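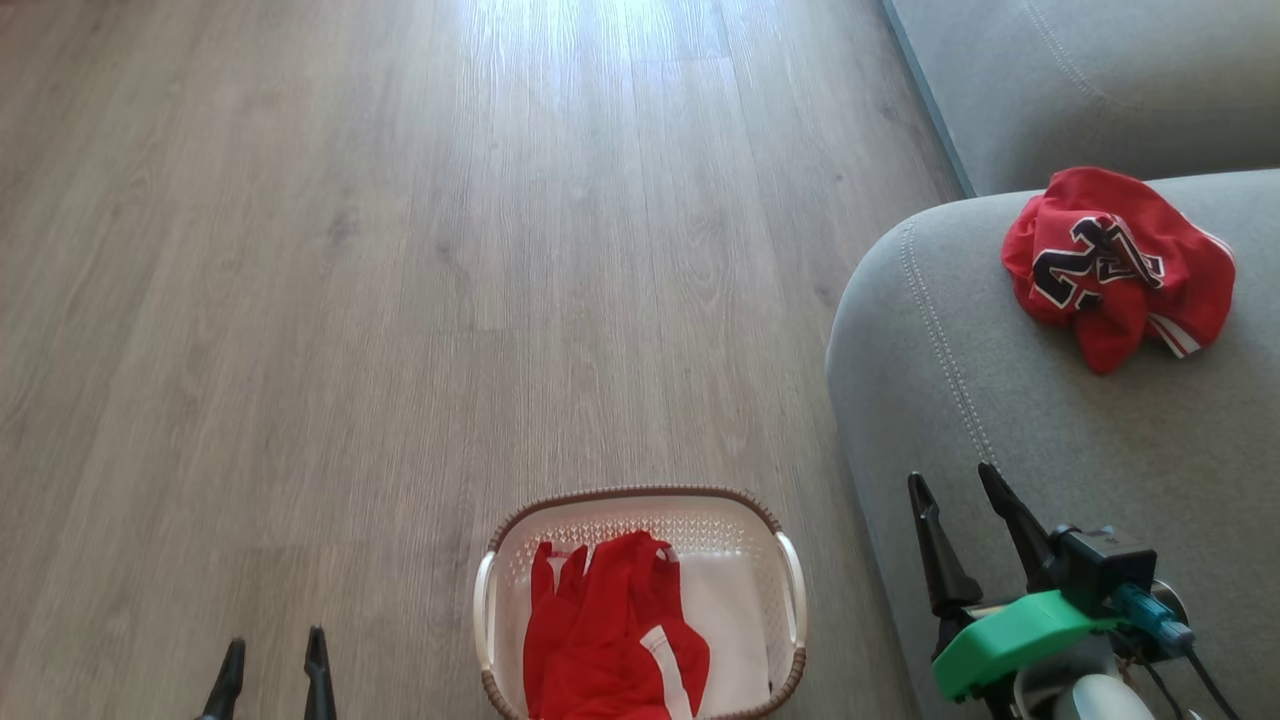 Wood-grain flooring and a light gray sofa in daylight.

About Lemance

Lemance is a residential letting and property management company. It was founded by Blandine Bodin, who continues to serve as managing director, and it has been in business for 25 years. The company manages 822 furnished homes for owners who live elsewhere.

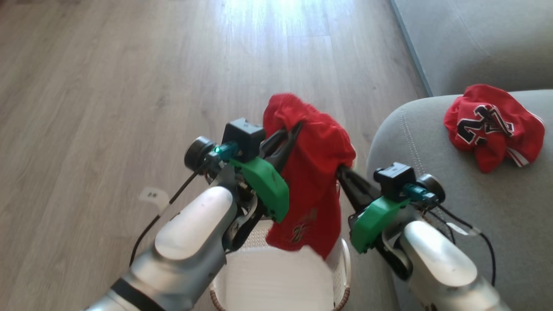
Each home is assigned to one property manager, who handles leases, inspections and repairs from the first visit onward. Tenants receive a direct telephone number for that manager. Calls made after 6 p.m. are answered by the duty desk in Flutley.

Our Offices

The company operates from four offices. The head office is in Flutley, and the Moulin office, opened under Dorian Perrin, is responsible for 373 of the homes under management.

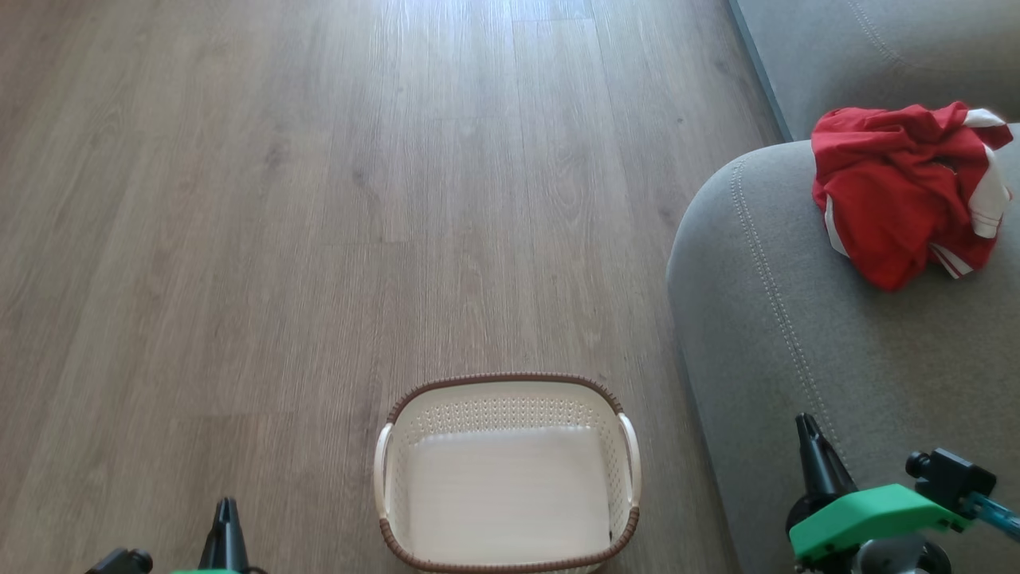 Mr. Perrin also directs staff training, and all new property managers spend their first months at Moulin before taking on homes of their own.

Owners and Accounts

Rents and deposits are held apart from company funds. Owners receive a monthly statement and a full yearly account each January. 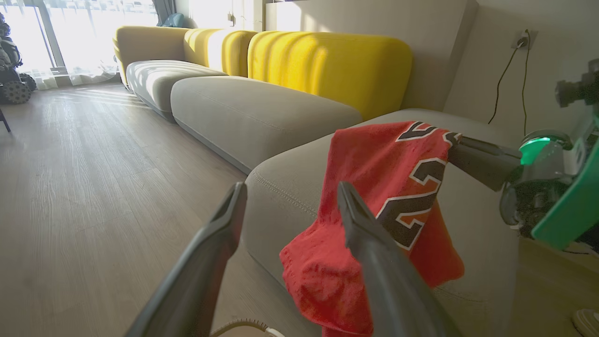 Maintenance is carried out by Brarninance, our sister company, under a fixed schedule of charges. Copies of the schedule are available from any office on request.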